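3.2 Participants and play sessions

We visited 24 families in the district of Ekadlow, and 503 naming events were recorded. The children were 25 to 27 months old. Each child played kitchen with one parent, and the parent was free to choose the words.
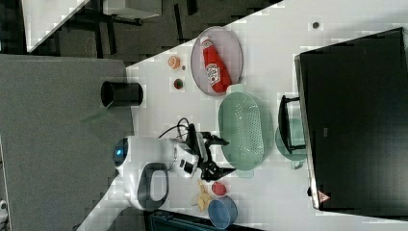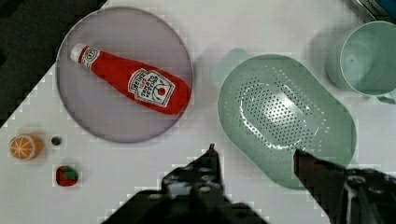

Figure 2. Kitchen items on a white tabletop: a pale green colander (first) and a plush ketchup bottle on a plate (second).

Parents used the word "bottle" more often than "ketchup". Following Cheng and Bermúdez, we counted a repeated word only one time if no other speaker came between. Words said to a sibling were not counted.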